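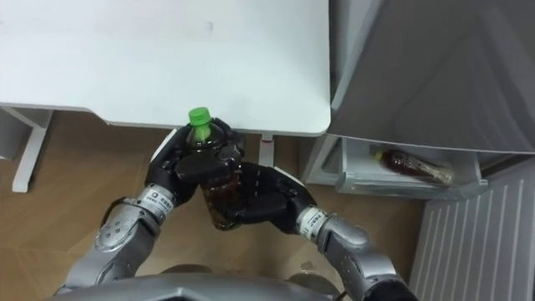 Iltton Community Help > Manipulation and Learning

How many demos for two-handed bottle handling?

Asked in September 2026 by jimham_lab

I'm working on a two-arm fetch task between a fridge drawer and a table, with imitation learning. We have two policies trained on the same recordings. One predicts each arm on its own from the head camera. The other predicts both arms together, in short chunks of motion. The joint one looks so much smoother that the whole lab got excited, but on paper the gap is small and I'd like to know if I can trust it.

Training set is 2260 demos. For testing I ran 195 trials, split between the two policies, with the bottle start position shuffled each time. A trial counts as a success if the bottle ends up standing on the table. Almost all the failures in both groups come while both hands are on the bottle, when one hand shifts its grip and the other doesn't follow.
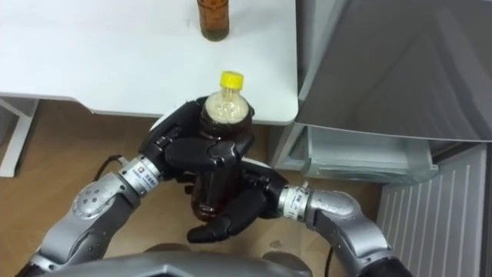
Both hands on the yellow-capped bottle, fridge door open.

Do I need more demos, or a better test?

3 answers

Answer by erkville_arms (accepted)

Better test first! Your demo count is healthy for one task in one room. What I'd question is the single pass/fail score, which throws away most of what you recorded.

Break each trial into stages: reach, first grasp, second hand joins, lift clear, place. Score every stage separately. We did this at Erkville last March on a similar handover task and it was the most useful afternoon of the project — our two policies were nearly tied overall, yet one was far better at the second-hand stage and was losing it all back on placing. We'd have missed that completely.

Also run the two policies on matched start positions. Shuffling separately for each one adds noise you don't need. Write down a list of starts, run both policies on every start, and alternate which goes first so that drift in the hands or the lighting hits both equally.

If the second-hand stage still looks weak, then record more, but only that part. Start the demo with one hand already gripping. Those clips are short and quick to collect.

Answer by rios_robotics

Agree with the above. One thing to add: check how full your bottles are. We trained at Ríos on full bottles only and the policy got shaky with half-full ones, because the liquid moves and the weight goes with it. Vary the fill and cap color in both training and testing. And report the spread across training seeds, at least 2 per policy, more if you have the compute. I love this kind of task, please post the stage numbers when you get them!

Answer by gripfan

more than 2 cameras fixed it for me, try wrist cams

Comment from jimham_lab: Matched starts are running now. Already seeing that the joint policy wins on the second-hand stage and does no better on the reach, so the stage scoring was a great call. Wrist cams are on the wish list.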